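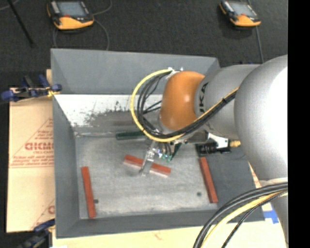
Planner refuses grasps near the bin walls, even when the part is clearly reachable
Posted by Anisa Manurung, 13 Feb 2025

Hello everyone, and thanks in advance for reading, I know this runs long! I'm fairly new to bin picking and I've been using the Relenlow planner with a fixed camera over the bin. Parts in the open middle plan fine. The trouble is with blocks close to the sides, like the one on the right, resting along the edge between the light floor and the dark wall. Out of 412 planning requests on parts like that, 244 came back "no collision-free path". The bin is an open metal one with sloping sides, and I put it in the collision model as a plain box. Could that be it, or should I be looking at the gripper settings?

Flynn Mudgway
Had the same thing in November. Turn the collision margin down to 2 mm and it goes away.

Senthil Pai
Welcome, Anisa! Please be a little careful with Flynn's suggestion — it may well get you a path, but if the model is wrong you'll only be planning closer to walls that aren't where the software thinks they are.

I would start with the bin. Measure the inside at the floor and again at the rim, and build the model from separate flat panels, each at its own angle. Whatever you do, don't let the tool make one convex hull out of them, or it will fill in the whole inside and every pick becomes a collision.

Next, look at your cables. You have a big yellow and black loop hanging out beside the wrist, and if somebody wrapped that in one fat cylinder (I did exactly this on my first cell, and lost a good week to it), the cylinder will hit the walls long before the finger does. Try a chain of 6 small capsules along the loop. Leave some slack for how it swings when the wrist turns.

Then replay a few of the failed requests with contact pairs switched on in the log. It names the two bodies that touch, and that will tell you which of these to fix first.

Kamala Pai
Seconding the contact pairs. Also check that the picked block gets removed from the scene as an obstacle before the approach is planned, mine didn't.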